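Workshop notebook, Sovbridge rock preparation room
Entry of 27/05/2018

Subject: Pumice and ash samples from the Kuleck quarry section, second batch

The second batch from Kuleck was logged in this morning. The bags match the field sheets except for one, which carries two different depth marks, one in pencil and one in ink. The ink mark agrees with the order of the other bags and has been used in the register. The pencil mark is noted in the remarks column and should not be erased.

The purpose of this batch is to settle whether the upper pumice layer at Kuleck is the same fall deposit as the one exposed at Dumitrescu, on the other side of the valley. The first batch did not settle it. The pumice from both places is pale, full of small stretched bubbles, and carries hornblende and plagioclase that look alike under the hand lens. A likeness of that kind is common among deposits from a single volcano and cannot be used as proof.

Drying. All bags were opened and the contents spread on trays in the oven at 50 degrees. The temperature was kept low on purpose. The lower samples contain clay from the old soil, and hard baking turns the clay into lumps that later pass for pumice in the coarse sieves. This happened with part of the first batch, and those grain counts have been withdrawn.

Sieving. The stack was shaken for 15 minutes per sample. Longer shaking was tried on spare material and gave a steady rise in the fine fraction, which can only be pumice wearing down against itself. The time is therefore fixed at 15 minutes and is not to be changed within this project, whatever the load on the sieves. The second-finest sieve has a small tear near the rim. It was taken out of use and replaced with the one from the teaching set.

Weighing. The coarsest sample came to 510 grams dry. The others were smaller and are entered in the weight book. Losses between the oven and the final weighing were slight in every case but one, where some ash stuck to the brush. That brush has been thrown away.

Results so far. In the Kuleck section the upper pumice becomes coarser toward its middle and then finer again toward the top. There is a thin gray ash parting below the coarse part. At Dumitrescu the same layer was described in September as even from bottom to top, with no parting. If both descriptions are right, the two layers are either different deposits or the same deposit with its lower part missing at Dumitrescu. The second reading is possible. The ground there slopes steeply, and loose pumice on a slope does not stay where it falls.
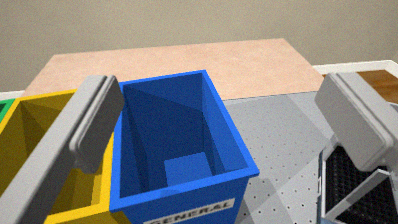

Pelovico, having read the draft of the paragraphs on results, replied that the word "even" in the Dumitrescu description should not be leaned on so heavily. The face had been cleaned only in its upper half when that description was made, the lower half was covered with slumped material, and a parting as thin as the one at Kuleck could easily have been hidden. The reply went on to say that the thickness given for the layer is a minimum, and that the field sheet says so on its back, which was not copied into the register.

The back of the sheet was checked and the reply is correct. The register has been amended. It follows that the absence of the parting at Dumitrescu is not established, and the sentence on missing lower beds is to be treated as an open question until the face has been dug out to its base.

Lithic fragments. Dark, dense pieces were picked by hand from the coarse fractions and set aside in labeled tubes. Most are gray dacite, much like the rock of the summit domes. A few are reddish and altered, and have probably come from the walls of the vent. The reddish pieces appear only above the ash parting. This may turn out to be a better marker than the grain size, and it can be looked for in the Dumitrescu material already on the shelf without waiting for new digging.

Charcoal. Two small pieces were found in the soil under the pumice. They were lifted with clean tweezers, wrapped in foil and placed in the cold cabinet. No age should be quoted for the layer until they have been dated. The figure that has been passed around in earlier correspondence rests on a soil sample from a different exposure and has no direct bearing on this section.

Thin sections. Four pumice pieces from the coarse middle part have been set in resin. The resin did not fill the larger bubbles on the first attempt, and the blocks were put back under vacuum. They are to be left overnight before cutting. The saw blade is worn on one side and pulls to the left. Allow for this when clamping.

Matters outstanding:
Register numbers for the charcoal, which were left blank today.
Copying of the backs of all Dumitrescu field sheets, front and back to be kept together from now on.
A search for reddish fragments in the shelved Dumitrescu samples, coarse fractions first.
A request to the quarry office at Kuleck for access to the lower bench. The present section stops at the floor of the upper bench, and the base of the older ash is not exposed there.
A new sieve to replace the torn one. The teaching set is needed again before September.

The oven was switched off and the trays covered. The remaining material from the bag with the double mark is on the second shelf, closed with red tape, and is not to be split until the depth has been confirmed in the field.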